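钢琴与录音场地检查表（附意见）

场地：Redwood 录音厅
检查日期：2022年7月20日，星期三
用途：Drirkoro 独奏钢琴专辑，9月开录

1. 音准与标准音高
结果：暂不通过
意见：场方说“刚调过”，却拿不出调律单。中音区还行，高音区有两组同音弦明显打架。请调律师重做，并留下书面记录。

2. 踏板与击弦机
结果：有条件通过
意见：延音踏板抬起时有一声闷响，场方认为话筒收不到。我不信，慢板乐章里一定听得见。毡垫换过以后再试。

3. 脚轮与琴凳
结果：通过
意见：三只脚轮都已锁死。琴凳左侧螺栓偏松，当场拧紧。

4. 湿度
结果：存疑
意见：墙上的湿度计和我自带的那只读数对不上。场方坚持以墙上的为准，至于上次校准是什么时候，没有得到答复。

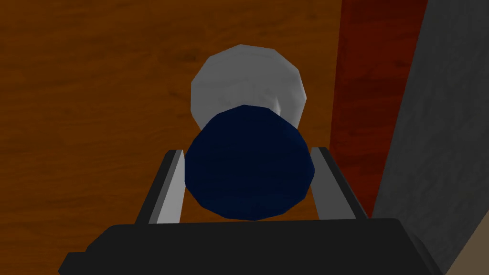

5. 线缆与接地
结果：不通过
意见：舞台口有6根话筒线横穿走道，没有压线板。翻谱的人摸黑走过去，迟早绊倒。地线测试报告由 Lloyd 调音公司出具，只有结论，没有测量值，这样的报告我不收。

6. 本底噪声
结果：不通过
意见：空调一开，低频嗡声清清楚楚。宣传册上写着“录音级静音”，不知是在什么条件下测的。录音时段必须关空调，可关掉之后室温和音准又能稳多久，需要实测一个下午。

7. 消防与疏散
结果：有条件通过
意见：后门可以推开，但门外堆着谱架箱，须清走。灭火器标签在有效期内。厅内核定100人，公开试奏那场如果真按 Zonis 票务的计划发票，请先把核定人数的文件给我看。

8. 琴盖支杆
结果：通过
意见：长短支杆都牢靠，卡槽无裂纹。

复查安排：第1、5、6项整改后重新检查，第2、4项一并看。口头说“已处理”的不算，附照片和单据。复查之前，不建议付场地尾款。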